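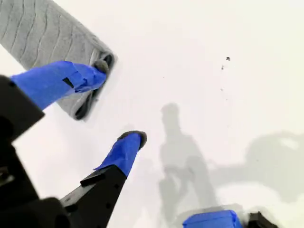 Darnico Two-Arm Cloth Handling Cell
Equipment and planning page

Item no.: 1841
Configuration: 2 arms, parallel two-finger grippers
Price, base cell: $34,586
Lead time: quoted at order
Page revised: April 13, 2018

Overview

The cell is intended for labs and small laundry operations that need to pick, spread and fold small flat textiles such as hand towels and cleaning cloths. It ships with both arms, grippers, controller and cables. The work table is not included. Buyers should plan for a flat, light-colored, matte surface and even overhead lighting. The arms cast shadows on the work area, and vision settings should be checked with both arms in their working positions.

Fingers and tips

Fingertip pads are a wear item and should be budgeted separately from the cell. Finger covering is also a consumable. Painter's tape is acceptable on the standard fingers and can be replaced at the bench without removing the finger from its bracket. Keep tape clear of the pad -- a loose edge will catch on looped fabric.

Tip pads, set of 34: $586
Spare finger, each: on request
Bracket hardware: included

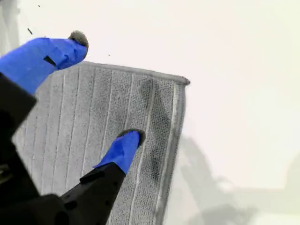
Ribbed and looped cloths take longer to set up than flat weaves. Grip height has to be adjusted for each fabric, and a hem needs its own setting. If stained or used cloths will be run, include them in the trial lot. Dark marks can be read as folds or edges by some vision software, and the time to correct this belongs in the integration budget.

Planning notes

Allow nearly 2 weeks for setup and operator training. Sites replacing a Sinier single-arm unit can keep the existing controller stand but will need a second power drop. Wipe the table between lots; lint and specks build up faster with new cloth.

Not included: table, lighting, guarding, vision software license, freight.

Trial lots

Send washed samples of each cloth type, labeled by fabric, before requesting a final quote. Trial slots for May are open. Contact Hedvika Bednárik for quotes and Mpho Chauke for fixture drawings and spare parts.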